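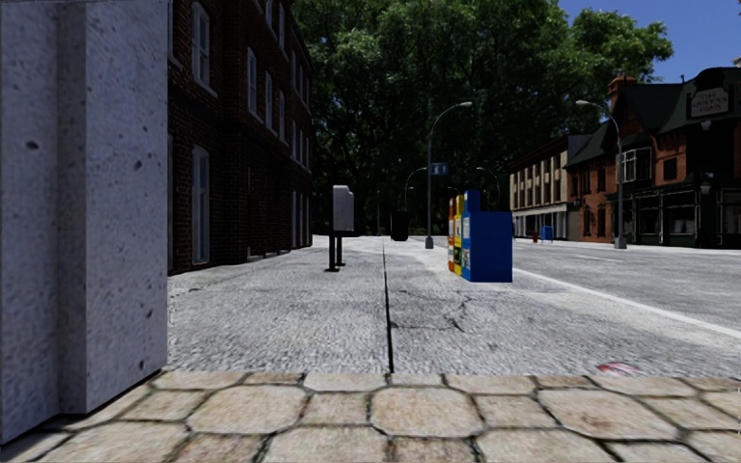
## Runway damage model, February, entry 10

Rerunning the Drendska airfield case. Question from Bromard is how long the main strip stays closed after a limited air strike, and whether the published claims from either side fit the repair times.

Changed since the last entry:

- Crater radius now drawn from a distribution, no longer fixed.
- Repair crews start after a delay for clearing unexploded ordnance.
- Taxiway counted as a usable strip if the clear length is enough for light aircraft.

Ran 2,087 trials overnight on Moon. In 86 of them the solver stopped early with a negative crew count. Traced to the shift change routine, which subtracts the outgoing crew twice if a second strike lands in the same time step. Patched, not yet rerun. Treat the closure times in the shared folder as provisional.

The taxiway rule matters more than expected. With it on, most closures shorten to the point where "airfield out of action" is hard to defend. With it off, the attacker's statement looks reasonable. Both settings go in the report.

Tarmo Dzene wants the Folletham case done with the same inputs for comparison. Soil there is softer, so fill time can be up to 10 hours per crater. Need his source for that before I use it.

To do:

- Rerun failed trials with the same seeds
- Check ordnance delay units (minutes in the input file, hours in the code?)
- Send Bromard the taxiway split only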